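Filtunura
Equipment > Hand-held grippers > Makris two-finger

Makris hand-held gripper, two-finger, with wrist camera
Item 2302

The Makris is a two-finger gripper that an operator carries and closes by hand. The camera sits on the tool and looks down over the fingers, so every recording is made from the same viewpoint the robot will have later. Most customers buy it to record demonstrations of table work: picking up bottles, moving packets, sorting small household goods. No robot arm is needed at the recording stage, and for many groups that changes the order in which they spend their money.

What you get

One gripper with camera mount
One camera, fitted and focused
Two pairs of spare finger pads
USB cable, 3 m
Padded carry case
Printed setup sheet

Not included: recording computer, memory cards, table, lighting, test objects.

Planning your budget

The price of the gripper is usually the smaller part of a first-year budget. Operator time costs more. A trained operator who has the objects laid out ahead of time can record 12 usable demonstrations in a short session, then needs a break. If your plan calls for 600 demonstrations of one task, work out the sessions first and then decide how many grippers to order. Two grippers with one operator will not speed anything up. Two operators sharing one gripper often works well, with one recording while the other resets the table and checks the files.

Allow for the following when you put in your request:

Finger pads. These wear at the tip. Smooth plastic bottles are easy on them, cardboard edges and foil packets less so. Order a spare set with the unit and another when you open the first.

Storage. Video fills a drive faster than people expect. Buy the drives with the gripper and keep a second copy somewhere else.

Table and floor space. Any steady table at standing or desk height will do. Leave room for the operator to walk around at least half of it. Run cables along the floor on the side the operator doesn't use.

Test objects. Choose things you can buy again in the same size and packaging. Clear containers should be in the set if your robot will have to handle them, and it is better to find out early how your software deals with them.

Adding an arm later

The same finger set fits the Arus wrist adapter, sold separately. Customers who expect to add an arm within a year should order the adapter with the gripper, as the two are then checked together on our bench before shipping. If your arm has not been chosen yet, leave the adapter off. We can supply it later, and the adapter plate differs from one arm to the next.

Delivery and service

Units ship from our Gadesdale workshop. Orders for a single gripper go out from stock when we have it. Orders of more than 3 units are built in a batch, and we will give you a ship date in writing before you commit. Customers on a calendar-year budget should send the purchase order before the holidays. January is our busiest month for repairs and new builds wait behind them.

Repairs to the fingers and trigger are done in Gadesdale. Send the gripper in its case with the cable. Camera replacements are quoted separately.

For a written quote, contact Edeltraud Widmer in equipment sales. Include the task you plan to record, the number of operators, and the delivery address.

Page updated Tuesday, July 17, 2018
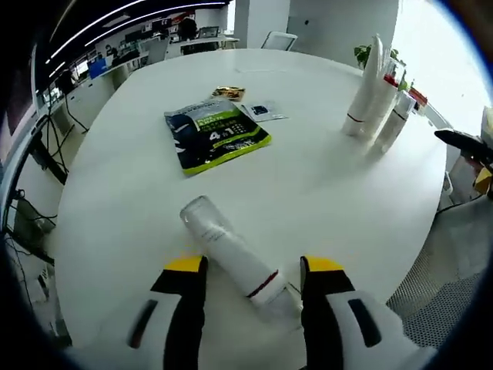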